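Does a tub cleaner with a "protective layer" do anything, or am I paying for shine?

Posted in Bathrooms and Plumbing, 2020-01-08

We moved into a house with a freestanding white tub, the kind with a rounded rim and curved sides. It's glossy, it looks nice, and I don't trust it. The seller left a folder saying it is a Laretti and that it should be cleaned "only with Flimidero or an equivalent conditioning product." Flimidero costs a good deal more than dish soap. The bottle says it cleans, seals and restores in one step, which is three jobs for one liquid, and I have my doubts about any of them.

I've used it since November, once a week, following the label. Wipe on, leave for 5 minutes, rinse, buff. The tub looks the same as it did when we got here. My wife says that proves it works. I say that proves nothing, because I never tried leaving it off.

What I want to know:

Does a sealer of this kind stay on a bathtub at all, or does it go down the drain with the first bath?

Is there any harm in plain dish soap on a glossy white tub when I don't even know what the tub is made of? The folder doesn't say. It says "premium surface."

And where do people keep their small bottles with a tub like this? There's no ledge worth the name. Everything we put on the rim slides or tips over, and I've picked shampoo caps out of the water more often than I'd like. The shop wanted to sell me a Horkudby bath tray, which looks like a plank with a slot in it for a wine glass. I don't drink wine in the bath.
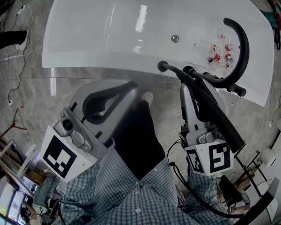 White tub with small bottles lying on the right side.

I should add that we have hard water. There's a faint ring around the drain if I let things go for a couple of weeks, and a chalky feel to the bottom. Flimidero takes the ring off, I'll give it that, but so did a wet cloth the one time I'd run out.

Please don't tell me to call the manufacturer. I did. They read me the label.

Struan Sutherland

Effie Rankin

I cleaned rental houses for 11 years and I went through a lot of bathroom products in that time, so take this as experience and not chemistry.

First, find out what the tub is. Knock on the side with your knuckles. A dull, slightly soft sound and a surface that feels close to room temperature usually means acrylic. Enameled steel rings, and it feels cold. Cast iron feels cold too and sounds heavy and dead. If a magnet sticks through a cloth, it's one of the metal ones. Put the cloth in between or you'll get a scratch and blame the magnet.

If it's acrylic, dish soap and a soft cloth are fine for every week. I never found anything that did better on ordinary bath grime. What hurts acrylic is scouring powder, the green side of a sponge, acetone and some of the strong solvent sprays. You won't see the damage on the first day. You see it later, when the shine goes cloudy and starts holding dirt.

Enamel can take a bit more rubbing, but go easy with acid. People pour vinegar in and leave it overnight because they read it somewhere. On enamel I wouldn't leave it on at all.

For the ring around the drain on acrylic, I used one part white vinegar to 2 parts water on a cloth, laid it on the ring for a few minutes and rinsed well. Keep it off the metal drain parts if you can, as some finishes dull. Never use it along with bleach or anything that has bleach in it.

Now the sealer. I can't speak for that brand, I never used it. In general, a wipe-on product that you rinse off after five minutes isn't leaving much of a layer behind, in my opinion. Some of them do make the water bead for a bath or two. I also used one on a floor-level shower once and nearly went over backward, so I'd keep anything slick off the bottom of a tub regardless of what it promises.

You can test it without taking anybody's word. Put a strip of tape down the outside of the tub to mark the middle. Use your product on the left half and dish soap on the right half for a month. Don't tell your wife which is which and have her look at it in daylight. If she can't pick the side, save your money.

Bottles: get them off the rim. Apart from tipping over, shampoo and oils that leak and sit there can leave a mark, and colored bath products are worse. A small stool next to the tub does the job. So does a wire basket on the wall if you don't mind drilling. Suction cups are a waste of time on a curve. They hold until you turn your back.

Swanson

Baking soda. I use it on everything, tub is from my grandmother's time and still white. Don't overthink it.

Effie Rankin

Baking soda is a mild abrasive. On old enamel you may get away with it for years. On a glossy acrylic tub I'd try it somewhere hidden first, and I wouldn't make it a habit.

Struan Sutherland

Knocked on it. Dull sound, not cold, the magnet fell on my foot. So I'm calling it acrylic until somebody proves otherwise, and I still don't see why that couldn't go in the folder.

I've started the half-and-half test with the tape. Dish soap on the right. I'm going to be fair about it and use a fresh cloth for each side, though I'd bet the tub on the result.

I'm less sure about the stool. We have a stone-look floor and whatever stands on it next to the tub gets splashed, so I suppose I'm looking for one with rubber feet that doesn't cost what the Horkudby plank costs. If anyone has one that has lasted more than a year in a wet bathroom, I'd like to hear which, and please say if you sell them.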